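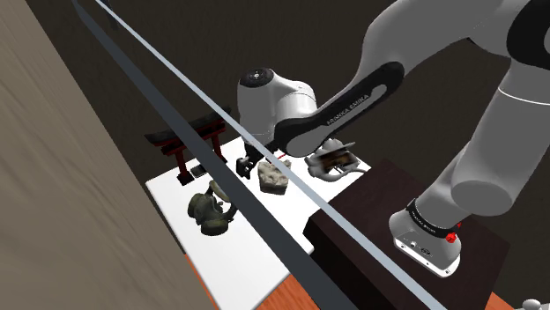 Four Stops on the 18

The noise complaint was logged at 4:52 in the afternoon and closed before the bus reached the depot. A passenger on route 18, outbound from Praltside, had told the driver that two children were kicking the seat in front of them and that their father would not stop them. The driver pulled in at the Brendedar stop, opened the doors, and asked the family to get off. They did. The next bus came 40 minutes later.

Nothing in that sequence was illegal. Whether it was permitted is harder to say, and the question has taken up a good part of the past year at the transit authority that runs the 18 and 26 other routes in the county.

The authority's conduct code is 11 pages long. Section 5 covers removal. It lists threats, violence, smoking, open alcohol, and refusal to pay. It also contains the phrase "other behavior that interferes with the comfort of passengers," carried over from the streetcar rules the authority inherited when it was formed. The word comfort is not defined. Drivers are told to use judgment, and the training unit on judgment lasts 90 minutes.

Yeshi Wako drove for the authority for nine years and now trains new hires. She keeps a binder of removal reports with the names blacked out, and uses it in class.

"Most of them are what you would expect," she said. "Somebody is drunk, somebody is fighting. Then you get one that says 'baby crying, passengers upset.' I read it out and ask the room what they would do. Half of them say they would put the mother off. They mean it kindly. They think she would want to get off."

Drivers filed 515 removal reports in the last full year on record. Of these, 61 gave noise as the main cause, and 23 of the 61 involved at least one child under 12. The form has no box for age, so the last figure comes from reading the written notes. Reports without notes were left out, and the true number may be higher.

There is also the matter of removals that never reach a form. A driver who says "you may want to wait for the next one" has not, under the code, removed anyone. The family at Brendedar appears in the records only because the father wrote a letter. The driver had filed the stop as a voluntary exit.

That letter went to Widad Haddadin, a lawyer who handles small claims against public bodies and rides the 18 herself. She took no fee. Her argument was narrow. She did not say that the driver had been cruel, or that the children had been quiet. She said that a fare is a contract for a trip between two points, that the contract can be ended only on stated grounds, and that comfort is too vague to be a stated ground.

"If the rule is that you can be put off for annoying people, then the rule belongs to whoever is most easily annoyed," Haddadin said. "I asked them to show me the line. They could not show me the line."

The authority settled in August for the price of the fares and a sum it has not made public. It admitted no fault. It did agree to review section 5, and the review has produced two drafts so far.

The first draft deleted the comfort clause. The drivers' union objected on the ground that the clause is the only one that covers music played without headphones, which accounts for more complaints than children do. The second draft, dated 27/04/2023, keeps the clause but adds a limit: no passenger traveling with a child under 12 may be removed for noise alone, and no passenger may be put off at a stop without a shelter after dark.

The shelter provision has turned out to be the more expensive one. The authority has a little over 4,000 stops. Fewer than a third have shelters, and the share is lower on the outer routes, where the wait for the next bus is longest. A driver on the last stretch to Kundum may pass 14 stops in a row without one. Under the draft, a disruptive passenger on that stretch would stay aboard until the end of the line, or until a supervisor could drive out to meet the bus.

Supervisors are not keen on this. There are three on the evening shift for the whole county.

Other systems have tried other things. Some have set aside a section at the rear for families, with mixed results — the section fills with adults who like the extra legroom, and drivers are then asked to move them. Some have put recorded messages on board asking riders to be patient. The authority tested a message of this kind on six buses last winter. Complaints on those buses went up slightly, and several were complaints about the message.

Wako thinks the more useful change would be to seat design. The bench used on most of the fleet, a Lytvynenko unit bought secondhand in a single lot, has a hollow back panel. A light kick from a small shoe travels straight through it and into the spine of the person in front. She has asked for foam filling in the rows nearest the rear door, where strollers are parked and families tend to sit. The request is with the maintenance department.

In the meantime she has rewritten her class. New drivers now spend an hour on what she calls the talk: leave the seat only when the bus is fully stopped, speak to the adult and not to the child, offer the complaining passenger another seat first, and do not mention the doors. The last item gets the most questions. Drivers want to know when they may mention the doors.

"When somebody is going to get hurt," she tells them. "Then you mention the doors."

Public comment on the second draft is open until the end of next month. Written comments may be left at the customer office in Praltside or handed to any driver at a terminal stop. The father who wrote the letter has moved to another part of the county. His old stop at Brendedar has a pole, a timetable, and no bench.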